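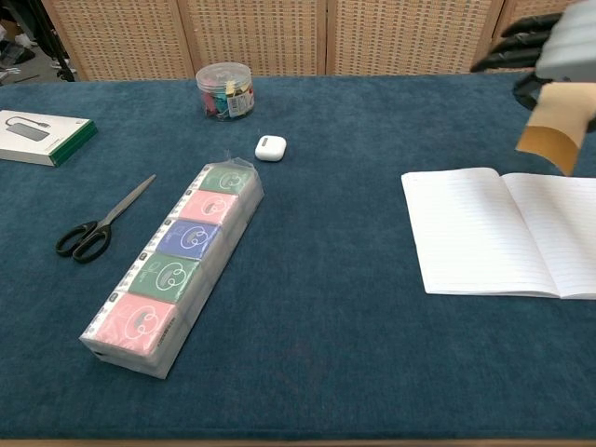 Sorting table, Boltdale room, screen up behind.

December 23, 2024

Last entry of the year, and it concerns stationery. Kondthorpe want the shared table bare before the break, so the small stuff from the drawers is coming up onto the teal cloth to be given a proper home. Zuleica's rule from March still stands: if it has no home, it goes in the Pirihi crate, and from there it is never seen again.

Binder clips: staying in the clear jar. Miloslav asked whether they ought to be split by colour. Pink, teal, yellow and blue all grip paper the same as far as I know, so no. Leave the label on, we need it for reordering, although at our rate of use the next order falls to whoever inherits the building.

USB hub box: the flat one with the green side. Check the hub is in it before shelving. We have shelved 3 empty boxes this year with great care. Goes with cables, second shelf, lid up so the picture shows.

Earbuds case, white: unclaimed. Asked Zuleica, asked Miloslav, both patted their pockets and looked pleased with themselves. Goes in the top drawer until January.

Scissors, black handles: back on the hook by the door, closed. These are the paper pair. Anyone who has been at the strapping tape with them knows who they are and so do I.

Cloth: fuzz holds on to every crumb and staple. Tried the Sundbridge roller on the far end, 10 minutes, moved most of it to my sleeve. Will try the vacuum with the narrow nozzle.

Rattan screen stays where it is. It hides the Pirihi crate from visitors.

To do: hook has come loose again, ask Miloslav for 2 longer screws. ZH to sign the shelf list.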